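Carnet d'atelier, juin, 23 h passées

Bon, je devais me coucher tôt, et évidemment j'ai passé la soirée au local à tripoter la pince. Trevor (c'est le nom du robot, je ne reviens pas sur cette décision) a enfin une main qui ressemble à quelque chose. Pas encore une main qui attrape, hein. Mais une main !

J'ai commencé par le plus pénible, la platine noire qui tient le gros patin. Le plan Grirnico que j'ai récupéré donne des entraxes au millième de pouce près, 2,965 d'un côté, 2,000 de l'autre, et moi comme une idiote j'avais tout tracé en millimètres sur mon brouillon en arrondissant à la louche. Résultat : la première platine est partie à la caisse à chutes la semaine dernière. Celle de ce soir se monte sans forcer, et j'ai presque crié quand la dernière vis est entrée droite. Il n'y avait que la perceuse à colonne pour m'entendre, ça va.

Ensuite, le jeu dans l'articulation. En bougeant le doigt à la main je sentais un petit clac, pas énorme, mais le genre de clac qui devient une catastrophe au bout de l'effecteur. J'ai démonté, nettoyé, remonté, redémonté (j'avais oublié la rondelle), remonté. Le clac est toujours là mais plus discret, et je soupçonne maintenant le pivot du haut. Je verrai ça demain à tête reposée.

J'ai gardé le film plastique froissé autour du bas de la pince tant que je ponce et que je perce à côté. La poussière d'alu s'infiltre partout, j'en ai retrouvé dans mon thé. Le patin, lui, reste à l'air, et les vis de la platine restent accessibles, vu le nombre de fois où je les desserre dans une soirée... Et au fond, de l'autre côté du bleu, il y a le châssis en profilés gris avec le bac jaune fixé dessus. Je l'aime bien, ce jaune, ça réveille tout ce gris.
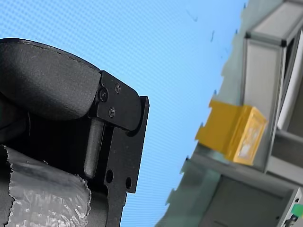

Ce qui reste à faire

Le pivot, donc, en premier. Si le jeu vient de là, il me faut une bague neuve, et il y en a peut-être une dans le tiroir Brullero, celui qui coince. Sinon commande, sinon attente, sinon je râle pendant une semaine.

Après, le programme. J'ai écrit une séquence de test toute bête : ouvrir, fermer à 35 % de la course, attendre 4 secondes, rouvrir. Pour l'instant elle n'a tourné qu'à vide sur l'ordi, et j'ai une trouille bleue de la lancer avec la vraie pince montée. La dernière fois que j'ai été trop confiante, j'ai tordu une équerre. Je mettrai la vitesse au minimum et la main sur l'arrêt d'urgence, promis.

Et il faudrait que je range. L'atelier Stirwood est partagé, tout le monde a besoin de l'établi, et j'ai encore laissé traîner mes forets et deux tasses. J'ai mis un mot dessus pour dire que je reviens demain matin.

Penser à racheter du frein-filet et à reporter les bonnes cotes au propre, EN POUCES, sur la feuille scotchée au mur. Et retrouver ma clé Allen, celle au manche rouge, qui était dans ma poche à 20 h et qui n'y est plus.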